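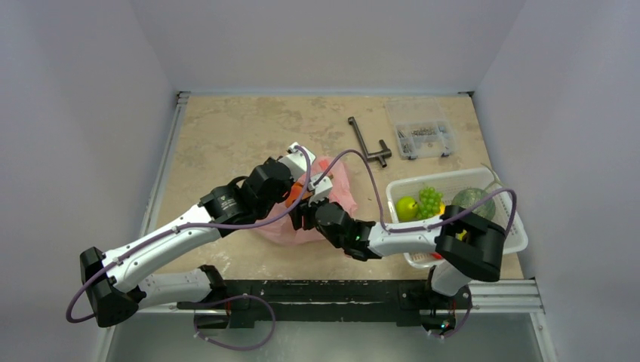

Hallo zusammen,

am 18. Apr. 2025 schrieb Usha Kaimal:
> Reicht fürs Erste nicht ein Arm? Das Angebot von Zunden
> gilt noch 90 Tage, den zweiten könnten wir nachbestellen.

Usha, ich wäre da vorsichtig! Bei der Tüte sind beide Greifer ganz dicht nebeneinander an der Öffnung, und genau solche Aufgaben stehen bei uns im Plan. Ich würde also gleich zwei Arme beantragen, dazu 3 Ersatzgreifer — und bitte einen Posten für Kabel und Kleinteile (den hatten wir im Februar glatt vergessen). Tronbridge nennt mir 40 Tage Lieferzeit. Hat schon jemand bei Shenoy angefragt?

Liebe Grüße in die Runde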